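# What is a joint venture?

Sometimes two companies want to do the same new thing, and neither wants to do it alone. They can start a third company and own it together. A company like that is called a **joint venture**. "Joint" means shared. A "venture" is a project with some risk in it.

## Two owners, one company

Reisinger makes machines for packing boxes. Vondau writes the computer programs that tell machines what to do. The two companies decided to build packing lines together, so they set up a new company and called it Posari.

Posari has its own name, its own bank account and 24 workers. Reisinger and Vondau are still separate companies. They go on with their own work as before.

## Who owns how much?

A company can be divided into equal pieces called **shares**. Posari has 300 shares. Reisinger and Vondau each own half of them.

The halves don't have to be equal in every joint venture. One owner may put in more money and get more shares. Usually the owner with more shares gets more votes and a bigger part of the profit. Profit is the money left over after all the bills are paid.

## The agreement

Before they start, the owners write down the rules and sign them. Lawyers help with the writing. The agreement answers questions such as:

- How much money does each owner put in?
- Who picks the boss?
- What happens if the owners can't agree?
- Can one owner sell its shares to somebody else?

The agreement for Posari is 14 pages long. Others are much longer.

## Does anyone have to say yes?

Sometimes. Many countries have an office that checks whether companies still compete with each other. If two very large companies join up, shoppers might have fewer choices and prices might go up. The office can say yes, say no, or ask for changes.

## How does it end?

Some joint ventures last for many years. Others stop when the project is done. One owner may also buy the other's shares. Pristard was a joint venture for 8 years, and then one of its two owners bought the other half. It kept its name.
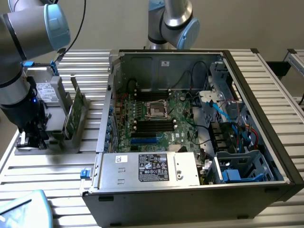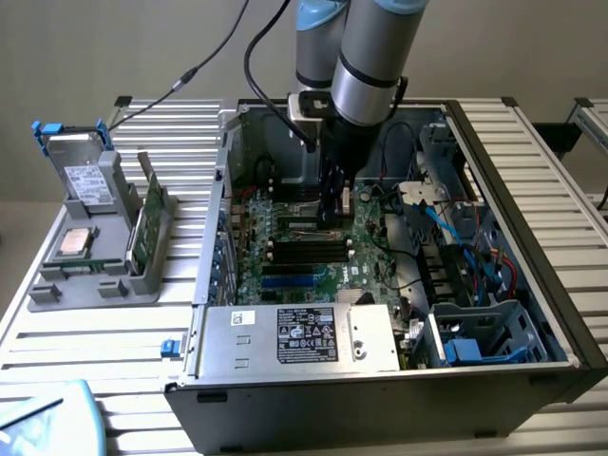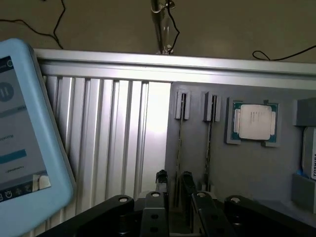 First and second pictures: a computer with its side panel off. Third picture: a handheld control screen.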